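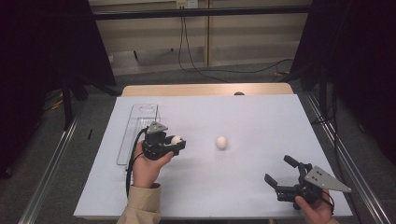

Figure 3. Two hand-held grippers over a white board, one holding a small white egg.

1 April — Sutherland group

4.2 Change orders under single-contract delivery

Records from 1,132 change orders, Zelletti and Vutness sites pooled. Of these 662 came after the slab pour — later than we expected. Design-build jobs had fewer owner-driven changes, but teh drawing errors were about the same. Small sites only, so care needed.

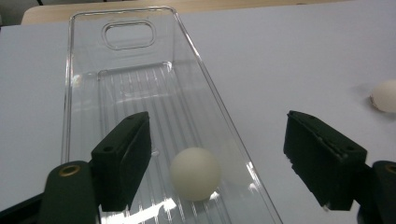

Cost codes were matched by hand where the Undex export left them blank. 93 orders dropped, no signed date. Approval time was counted from first notice to signature, weekends included. Long waits mostly on mechanical and roofing. Subcontractor paperwork was slow in August, on both sites, and we did not correct for that. 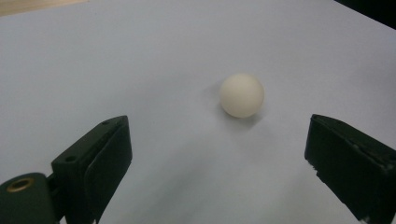 Figure 4. Single off-white ball on a pale gray surface.

Rework hours seperate, see 4.3. Foremen logged these at end of shift — gaps likely.

Last updated: 1st April
Contact | © Sutherland group | Back to top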